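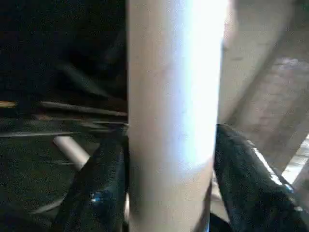 Scrims ran until almost midnight and my wrists are toast. We played Collville first, and Mahnaz talked us into the double roamer draft she's been pushing since March. Game one was so good! We got the first tower before they had their boots, and I had 75 gold left over for a ward I didn't even need. Game two they banned my support and I ended up on the tank again, who I play about as well as a pale upright tube would, standing there in the middle of the fight getting squeezed from both sides. I died 2 times before the first dragon. Firouzeh typed "brave" in chat and I'm choosing to take it as a compliment.
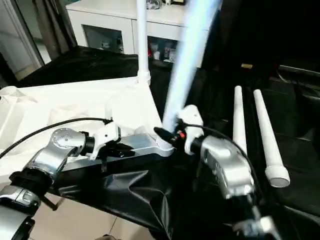 Then Bridmont, who are a whole other problem. Their mid never leaves lane, so all our roaming just hands him free farm, and by minute 46 (yes, it went that long) he was deleting our carry in one combo. I kept saying we should group and take the objective -- I kept saying it while walking the wrong way, but still.
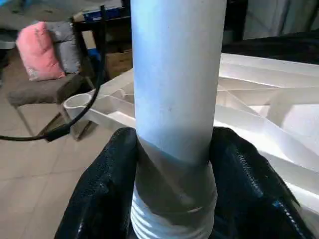
Mahnaz wants to keep the draft for the Dreltov bracket and swap me back to support if it's open. Fine by me. Firouzeh wants more vision on the river side, so that's my homework, plus the Liao replays I promised to watch last week. Ping was 113 all evening, too. Need to call about that tomorrow.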